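Records Assistant (Paper Files), Tostport

Vunier is looking for a records assistant to join the paper files section at our Tostport office. The post is part-time, 15 hours a week, on a fixed term ending in August. It is suited to someone who is content to do careful, repetitive work with their hands and can follow a written procedure.

The section holds the property and tenancy records transferred from the former Hekcombe office. There are 4,000 files in the transfer. So far 1,011 have been checked, put into new folders and entered in the register. The remainder are still in their original card covers, many of which have split along the spine.
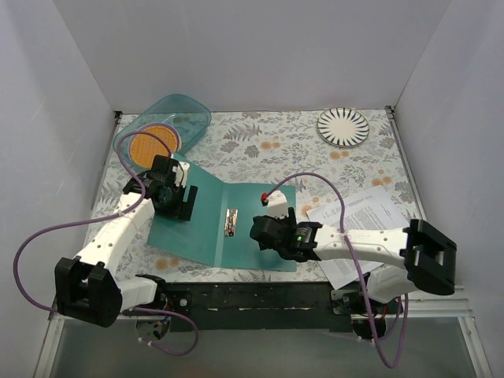

Refoldering is the larger part of the job. Each file is opened flat, its papers are put in date order, and torn or folded sheets are set aside for repair. The papers are then placed in a plastic folder of the teal type, worked on a table with a cloth over it, in this case one with a fern and blossom print. Staples are taken out with a flat blade. Paper clips are removed and not reused. Sheets larger than A4 are folded once, print side out, and go at the back.

Your main duties will be:

Sorting and refoldering files to the section's written procedure
Checking each file against the transfer list and noting missing items
Writing file numbers on folder labels in pencil
Entering completed files in the register at the end of each shift
Returning boxes to the correct shelf
Reporting mould, insect damage or rusted fixings before the file is opened further

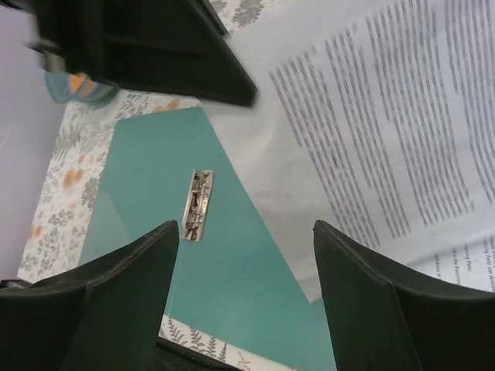
Files of more than one folder are split by year and cross-referenced on the inside cover. The procedure runs to several pages and you will be given time to read it. Ruben Vermeulen, section lead, will go through your first two boxes with you, and a sample of your work will be checked after that.

You will need:

Clear handwriting
Accuracy with long reference numbers
The ability to lift a full archive box to waist height, or to tell us what help you would need with this
Basic use of a spreadsheet

Previous office or library work is useful but not required. Training is given on handling fragile paper.

Pay is 1,167 a month before tax, paid in arrears. Shifts start at 9.30 am and may be arranged over three or four days. The work cannot be done from home. The office is on the first floor and there is a lift. Food and drink are kept out of the file room; there is a separate kitchen.

To apply, send a CV and a covering letter of no more than one page to Nanami Kobori, Personnel, Vunier, Tostport. Please say which days you could work and when you could start. Shortlisted applicants will be asked to do a short sorting exercise as part of the interview. Questions about the work itself should go to Ruben Vermeulen at the same address.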